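I've been putting off writing about the Wistier result, mostly because everyone I follow had already decided it was wonderful by the time I'd got to the appendix. I have now read the appendix. I have also spent most of a Wednesday in Lindsay Paewai's lab looking at the same method on a different pair of arms, and I'm still not convinced.

The claim, for those who missed it: if you train a two-armed policy on demonstrations, then let it practise against its own guesses about what the next second will look like, it needs far fewer demonstrations for a new object. The paper says 634 were enough where the older recipe wanted 1,185. That's a nice saving if it's real. Collecting demonstrations is dull work and people get sloppy after lunch.

My trouble is with the word "new". In the paper's tests the new objects are boxes of a slightly different size from the old boxes. I'd call that the same object on a bad day. So Lindsay's group picked things that are flat, a bit awkward and have a right way up, and picture frames were the obvious choice. They lie low on the table, there's not much to get hold of except the edge, and the hanging hardware on the back tells you which side you're dealing with.

She calls the setup Grirnier, for reasons I didn't ask about. Both arms have a camera above the wrist, and the fingers are open triangular things that look as though they'd be happier with something thicker than a frame. 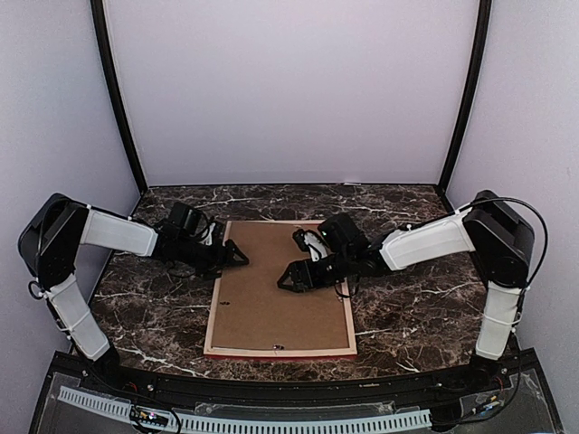 ## What I'd want to see first

Lindsay has 28 scored attempts with the frame so far. She was quite firm that I shouldn't turn them into a percentage, so I won't. I will say that a run of 28 on one frame, on one tabletop, can't settle an argument about generalising, whichever way it comes out.

The scoring bothers me more. The original authors count a success when both grippers have closed on the object and it has left the table. There's no penalty for letting it droop, or for dragging one corner first. Märta Björklund raised this on the Enby mailing list months ago and got a polite reply about future work. With a box you can just about get away with it. A frame dragged by its corner is a scratched frame.

Then there's the baseline. The older recipe was run with its default settings, and the new one was tuned. I know tuning takes ages. I've skipped it myself and regretted it. But if you give one side two weeks of attention and the other side an afternoon, I don't know what the gap between them is measuring.

To be fair to the method, the imagined-practice part is clever and the code runs, which puts it ahead of Hao, where I gave up at the install step. Lindsay thinks there's something in it. She's going to retune the baseline and score the frame runs again with a drag penalty, and she's promised me the raw logs, good or bad.

I'll post the numbers when I have them. If you've tried it on anything that isn't a box, please leave a comment, especially if it went badly.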